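Huker HG-2 Handheld Gripper Pair
Setup, care and spare parts

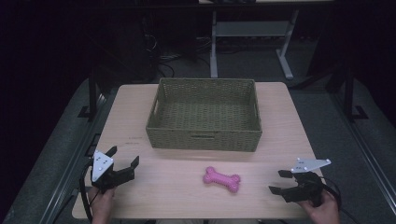
What is supplied

Two black handheld grippers (left and right), two white top plates, two cables and a bag of plate screws. The table, frame and task objects are not included. Grippers are sold as a matched pair and share one serial number.

Mounting the top plates

Fit each plate with the gripper unplugged. Start all screws by hand before tightening any of them. The plate must sit flat on the body with no gap at the rear corner. A plate that rocks will shift the tracked position of the fingertips, and the error grows with reach. Replace bent plates; do not flatten them.

Cable routing

Run each cable down and to the outside of its own hand, with enough slack to reach the far edge of the table. Do not cross the left and right cables. Minimum bend radius at the gripper is 21 mm. Units used with Kadrić frames can take the cable clip listed below, which fits the frame slot without drilling.

Zeroing

Power on with the fingers closed and wait 4 seconds. Open both grippers fully, then close them again. Repeat after any finger or cable change. If the reading drifts during a session, check the finger pivot for play before zeroing again.

Service intervals

Every 300 hours: wipe the fingers with a dry cloth, check the pivot screws, inspect the cable where it enters the body.
Every 2,000 hours: replace fingers and pivot bushings as a set. Left and right fingers are not interchangeable.

Do not oil the pivots. Solvent cleaners will cloud the plates.

Spare parts

Finger set, left or right
Top plate with screws
Cable, straight connector
Cable clip for Kadrić frame
Pivot bushing kit (made by Virkico)

Repairs

Contact Renata Acuña at the service desk before returning a unit. Send both grippers, including the one that works, with cables attached.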